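꽃무늬 시트지 깔린 책상, 음료수병 정리 어떻게 하세요?

Su-chen Ko
2022년 7월

안녕하세요. 한국어가 아직 서툴러서 글이 이상하면 미안합니다. 저는 작은 작업 공간을 쓰고 있습니다. 벽은 회색 골판 모양이고, 바닥면에는 나뭇가지와 꽃이 있는 시트지를 붙였습니다. 문제는 음료수병입니다. 커피를 자주 마셔서 네스카페 병이 제일 많이 생기고, 두루미 그림이 있는 투명한 컵도 같이 굴러다닙니다.

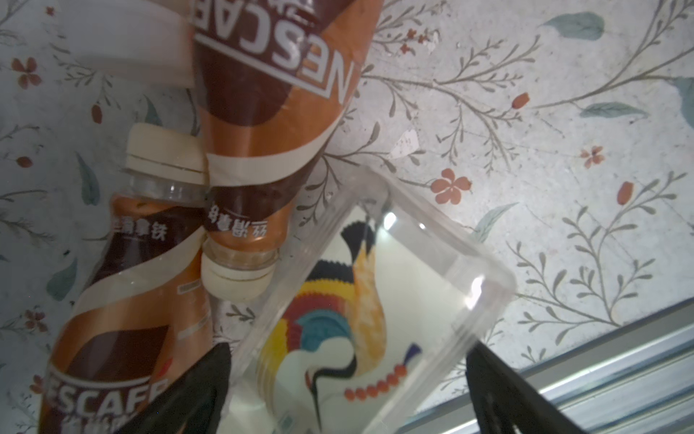
사는 곳은 Brirkberg 단지 211호이고, 분리수거장은 건물 뒤쪽에 있습니다. 매번 내려가기가 귀찮아서 며칠 모으는데, 그러면 책상에 자리가 없어집니다. 라벨은 꼭 떼야 합니까? 캔과 종이컵도 병과 한 봉투에 넣어도 되는지 궁금합니다.

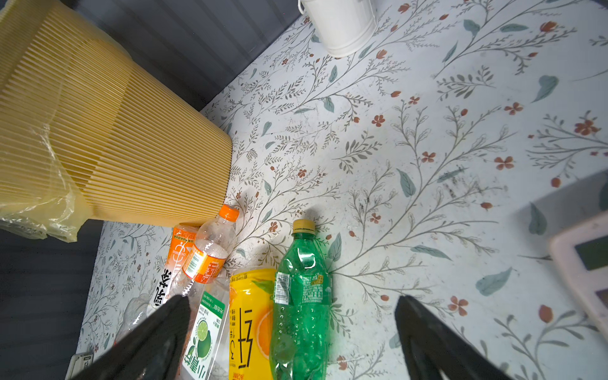 그리고 시트지에 얼룩이 조금 생겼습니다. 물걸레로 닦아도 꽃무늬가 지워지지 않을까요? 쓰레기통은 노란색 계열이고 세로로 골이 있는 것 하나뿐입니다. 큰 것을 새로 사야 하는지 고민하고 있습니다.
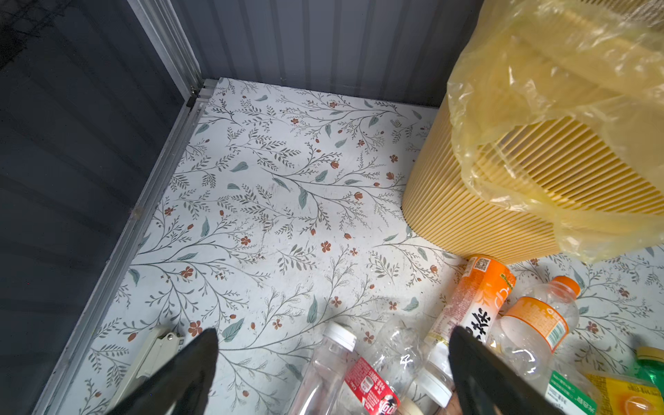
쓰레기통과 그 앞의 빈 병들

답변 부탁드립니다.

Lok-yiu Au

투명 페트병은 안을 헹구고, 라벨을 떼고, 눌러서 뚜껑을 닫으면 됩니다. 색이 있는 병은 보통 다른 플라스틱 쪽입니다. 캔은 따로 모으십시오. 종이컵은 단지마다 규칙이 다르니 관리실에 물어보는 것이 제일 정확합니다. 안 쓴 종이컵이면 버리지 말고 봉지 입구를 묶어서 서랍에 두세요.

통은 안 사도 될 것 같습니다. 병을 누르면 부피가 많이 줄어듭니다. 저도 누르지 않고 넣었을 때는 병 몇 개만으로 통이 찼습니다.

Kwan-ho Chu

그냥 매일 버리세요.

Yu-ting Tam

저도 비슷한 책상을 씁니다. 저는 먼저 책상 가운데에 병을 전부 모아 놓고, 한 번에 통으로 옮깁니다. 펜꽂이와 계산기는 가장자리에 두면 병을 치울 때 넘어지지 않습니다.
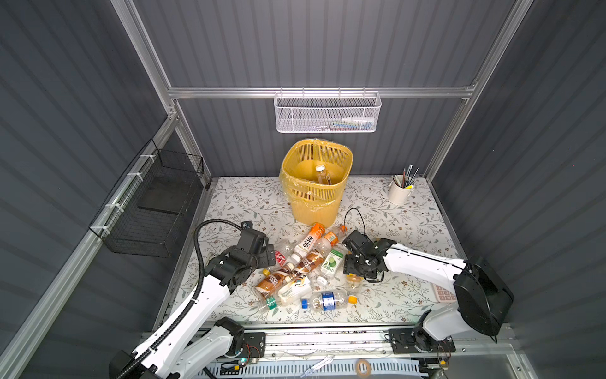 철망 바구니를 벽 쪽에 달면 작은 물건이 책상에서 없어져서 좋습니다. 다만 바구니에 병은 넣지 마세요. 무거우면 케이블 타이가 느슨해집니다.

얼룩은 미지근한 물에 주방세제를 한 방울만 넣고 부드러운 천으로 닦으세요. 저는 Tulo 시트지인데 이렇게 해서 무늬는 괜찮았습니다. 수세미는 쓰지 마세요. 시트지 끝부분에 물이 들어가면 들뜨니까 마른 천으로 한 번 더 닦아야 합니다. 비닐봉지는 통 바깥으로 넉넉하게 접어야 안으로 빠지지 않습니다.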